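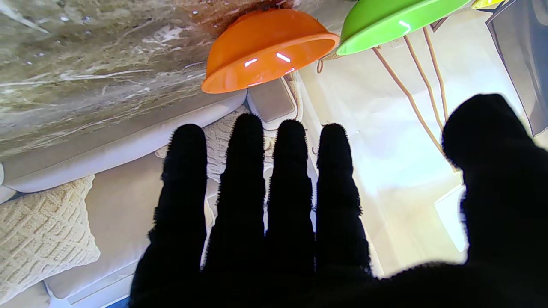 Replacing the battery in a Brekke 2

My phone is a Brekke 2, bought used. By February it was shutting down at 30 percent charge whenever the camera app opened, and on cold mornings it would go off with more than that showing. The battery health screen in settings still said "Good." I don't know what that screen measures.

The usual test is to log voltage under load. I used Plerus, a free logging app, set to one sample per second, and ran a video recording until the phone died. Voltage sagged hard as soon as the recording began, recovered when I stopped it, and sagged further each time I tried again. A healthy cell does not do that. The charge counter was also wrong: the phone reported a full charge after taking in far less than its rated capacity.

Brekke will do the replacement by mail for a flat fee. They ask for the phone to be wiped first and they keep it for as long as they keep it. I use it for work logins, so I ordered a cell from Pomell instead. They list the capacity and the date of manufacture for each batch, and most sellers don't. It arrived on a Tuesday in a padded box with the adhesive strips already attached to the wrong side. I peeled them off and used my own.

Steps, in the order I did them:

1. Run the phone down below 20 percent. A charged cell is more dangerous if you puncture it.

2. Power off. Remove the SIM tray. The tray sits across the seam between frame and back, and the back will not lift with it in place.

3. Heat the back panel along the edges. I used a hair dryer on medium. Go in with a thin plastic pick at the bottom left corner, where there is no cable. The fingerprint sensor cable runs along the right side, close to the power button, so keep the pick shallow there.

4. Remove the seven screws on the upper shield. Two are longer than the others and go nearest the camera. If a long screw goes into a short hole it will press on the display from behind. Draw a map.

5. Disconnect the battery first, then the sensor cable.

6. The cell is held by two pull tabs. The left one came out whole. The right one snapped halfway, as they do. I put a few drops of isopropyl alcohol under that edge, waited, and worked it loose with a plastic card. No metal tools here.

7. Fit the new cell without adhesive, connect it, and boot. Check that it charges. Then power off, disconnect, apply the adhesive and close up.

I skipped step 7 the first time and glued everything down before testing. The connector was not seated. Nele De Smet, who reads these posts before they go up, asked me to leave that in.

For the back panel I used Murnen pre-cut gasket tape. The cutout for the flash is slightly too small and has to be trimmed with a knife. Clamp it overnight with something flat. I would not trust the water rating after this, with any tape.

Results: the same recording test now runs down to 2 percent before shutdown, with a smooth voltage curve all the way. The cold morning problem has not come back. The health screen still says "Good."

One open issue. After the swap the system stopped offering adaptive charging. The menu entry is there but grayed out. A factory reset may clear it. I haven't tried, for the reason I didn't mail the phone in. If you have a Brekke 2 on the March firmware or later and the entry works with a third-party cell, please leave a comment with the build number.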